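Project report: why our gripper kept letting go

So this was supposed to be a report about sorting. Our group had one semester, one arm and a table inside a little enclosure, and the plan was to pick up small plastic parts and put them in the right bin. We did get there, sort of, but most of October went into one fault, and that's what I'm writing up.

The short version is that the gripper would close on a part, lift it, and then open a tiny bit on the way to the bin. Not every time! If it had been every time we would have found it in a day. Out of 154 logged picks we dropped 37, and the drops came in bunches, which made me think it was my code (it was a little bit my code, see below).
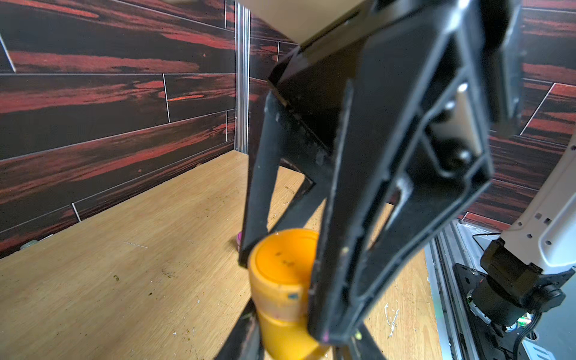

Report by Ollby Pirzada

The orange part was our usual test piece. It's round, so the fingers only touch it in a couple of spots, and any loss of grip shows up fast. We swapped in a boxier part for a while and the drops nearly went away, and I happily told everyone it was fixed. It wasn't fixed. The flat sides were just hiding it.

What we found in the end was a connector on the gripper motor cable that wasn't seated all the way. When the wrist turned far enough, the cable pulled, the motor lost power for a moment and the fingers relaxed. My code made it worse: it checked the grip once after closing and never again, so the arm carried on to the bin with nothing in it and logged a success.

The scary one was a part that let go during a fast move and flew over the edge of the table. Nobody was hurt, but my hand had been in there a minute earlier. After that we cut the speed in half and made a rule that the power goes off before anyone reaches in.

We reseated the connector, tied the cable down with more slack, and added a grip check at every waypoint. The next 101 picks had two drops, both from bad positioning. I still want to try softer finger pads.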